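### 4.2 Folding, care labels and the domestic archive

Households are supposed to forget most of what happens to their clothes. The literature on laundry has taken this as read, and has gone looking for its evidence in time-use diaries, which record that washing was done and very little else. Our diaries from Grorkby were no better. One respondent filled in seven consecutive evenings with the single word "laundry" and, on the Tuesday, "more laundry". We therefore turned to the clothes themselves, and asked each household to take us through a shelf, a drawer or a pile of its own choosing.

The choice of pile proved to be data in its own right. Respondents in Grorkby tended to offer us the pile they were proudest of, while those in Illau offered whichever was nearest the door. In both towns the stack was talked about as a kind of timetable: the top was this week, the middle was last month, and the bottom was a period for which no reliable witness could be found. Iyengar's term for the lowest layer, *the sediment*, was adopted by several respondents within minutes of hearing it, which says something for the term and rather less for our neutrality as interviewers.

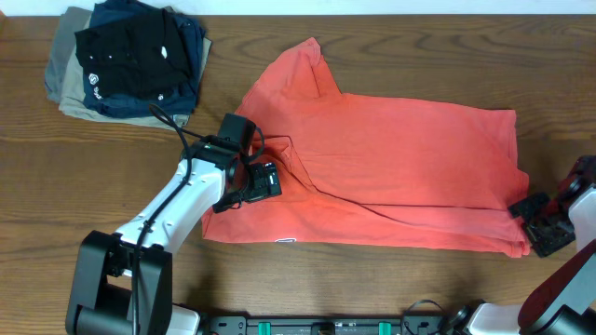
Sediment was seldom thrown away. When asked why a garment unworn for years was still being folded, people gave answers that fell into two broad groups. The first concerned future use (painting a ceiling, losing weight, a return of the 1990s). The second concerned the fold itself: once a thing had been folded, it had been dealt with, and to unfold it would reopen the matter. A retired bus driver in Illau put this most plainly. "It's filed," he said, and moved us on to the towels.

Care labels complicate the picture. Earlier work treats the label as an instruction that is either obeyed or ignored, and measures the gap between the two. We found little sign that it was read as an instruction at all. Of the 300 respondents, 49 could correctly explain the symbol for drying flat, and most of those had worked in a shop. The size, by contrast, was consulted often, chiefly to settle arguments about ownership.
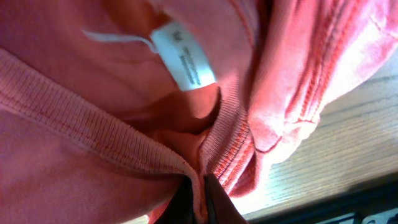

It would be easy to conclude from this that the label has failed. The position in the Lashari estate, where we held our longest interviews, was more interesting. Labels there were cut out within days of purchase because they itched, and the garment then passed into what residents called "general knowledge". Everyone in the home was expected to know how it should be washed, and everyone knew something different. Disputes were settled by seniority or, in one flat, by whoever was standing closest to the machine. We recorded no case in which anyone looked up the maker's advice, though one teenager threatened to.

Colour was the exception. Reds and pinks were handled with a caution granted to no other part of the wardrobe, and nearly every respondent could supply a founding disaster to justify it - a school shirt, a tablecloth, on one occasion an entire cricket team. These stories were told with relish and had clearly been told before. Of about 700 coded passages on washing, those dealing with dye were the longest, the most detailed and the least likely to be corroborated by anybody else in the room.

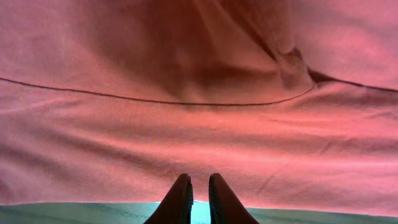

Seams received less attention than we had hoped. The interview guide contained a full page on mending, drafted in July in a spirit of optimism, and it was quietly dropped after the pilot. Where mending did come up, it was usually in the future tense. The Clesolier survey reports a similar pattern under the heading of "deferred repair", a phrase that dignifies the carrier bag at the back of the wardrobe more than our respondents were prepared to.

Two limits should be noted. People who agree to show a stranger their folded clothes are likely to have some folded clothes, and our sample will under-represent the chair. We also relied on households to say what counted as finished. For most, a garment was finished when it was put away; for a stubborn minority in Grorkby, it was finished when somebody else put it away. Section 4.3 takes up this second group and the matter of ironing.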